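Varkora workshop group builds simulated arm ahead of shop-floor automation project

VISDEN – Members of the Varkora shared workshop have begun work on a simulated robotic arm, the first stage of a project intended to automate the handling of small parts at the facility's winding bench. The workshop announced the project in its May bulletin.

The simulation is being developed by the Zustwood group, a team of members who meet in the electronics room on the upper floor. The group plans to test the arm's movements entirely in software before any hardware is installed. Workshop management approved the plan on the condition that no powered arm be operated in the building until the software trials have been reviewed.

The current version of the model shows a white arm fitted with a two-finger gripper. It runs against a plain background, and the group has said that a bench, a parts tray and a safety boundary will be added at a later stage.
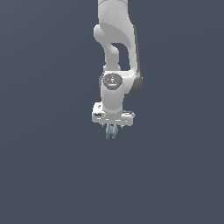 The simulated arm with its gripper pointing down and the fingers held close together.

According to the bulletin, the work is being carried out on members' own computers, with a shared machine at the workshop reserved for longer runs. That machine is available to the group for 24 hours each week, mostly overnight. A log of 91 runs has been kept to date and may be consulted at the front desk.

The parts to be handled were proposed by Pētersons, a repair business that rents bench space at Varkora and rewinds small coils for household equipment. Its staff currently move spools between the rack and the winder by hand. The business estimates that around 400 spools pass through the bench in a typical month.

Early trials concentrate on the approach to a single part. A spool-shaped object with two broad ends and a narrow neck has been modeled for this purpose, and the gripper must be brought to either side of it before the fingers close. The group is also comparing grips on the neck with grips on the outer ends, and has not yet decided between them.
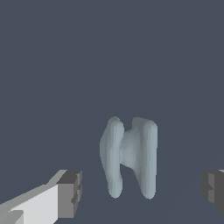 A close view of the spool-shaped part between the open gripper fingers in simulation.

The workshop has set aside a bench near the rear entrance for the physical build. The group intends to make its own mounting plate and cable guides in the metal shop – a decision that will require members to complete the usual machine induction. Purchase of the arm itself has been deferred until the review is complete.

The software trials are expected to continue for a further 3 months. A short report will then be submitted to workshop management, together with a parts list and a proposed layout for the bench.

Members who wish to take part may register at the front desk. Experience with robotics is not required, although applicants should be comfortable using a computer and should have completed the general safety course. Existing bench bookings at Varkora are not affected by the project.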